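Date: 2022-11-07
Subject: Re: [demos] how many takes before you retrain?

Somebody asked on the list:

> We're at 50 demos of one insertion task and the policy still
> dithers over the part forever. Is it worth pushing on to a few
> hundred, or are we collecting the wrong thing? Also, does anyone
> still bother with a plain backdrop?

Oh, I've been there! We spent most of August on pretty much your problem, so let me tell you what we did, and you can take whatever fits.

First batch was 83 takes on the Stakix board, all by one operator (me), all starting from the same pose. I got really fast at it, and I think that was the trouble. I'd swoop in, grab and place in one smooth go, and the model never saw what a slow correction looks like. So it would get close to the peg and hover there, a bit like yours by the sound of it.

For the second batch we put 3 people on it and asked everybody to begin from a different arm position each time. Both hands too, even for parts one hand could manage, with the two of them allowed to get as close together as they liked over the board. I was nervous about that last bit – tangled fingers are no fun to replay – but those close-in takes are the ones I'd miss most if I lost them.

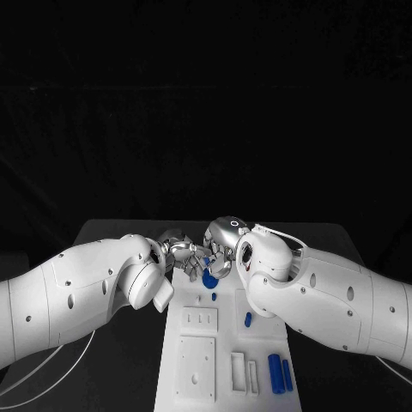

Both hands over the blue disk at the top end of the board, cylinders down on the right.

Yes, we still hang the black cloth. I tried 2 sessions without it in the Lollarer room and spent more time sorting out the background than looking at the hands. White arms and a white board on a dark table are easy on the eyes when you're labeling, and the blue parts pop nicely. If you want the thing to work in a messy room someday you'll need messy takes as well, but I'd add those later.

Other stuff, in no order: we throw out a take if the operator talks through it and loses the thread, but we keep fumbles if they recover. We trim the dead time at the start in Didenko (the old version, the new one eats our timestamps). And we shuffle where the loose cylinders start, though I'll admit we got lazy about that and it shows in the results.

So no, I wouldn't go to a few hundred yet. Do another 50 with someone else driving, retrain, and look at where it stalls. Happy to share our Ullance config if you want to compare notes – just mail me off list, it's too long to paste. And what gripper speed are you recording at? You didn't say.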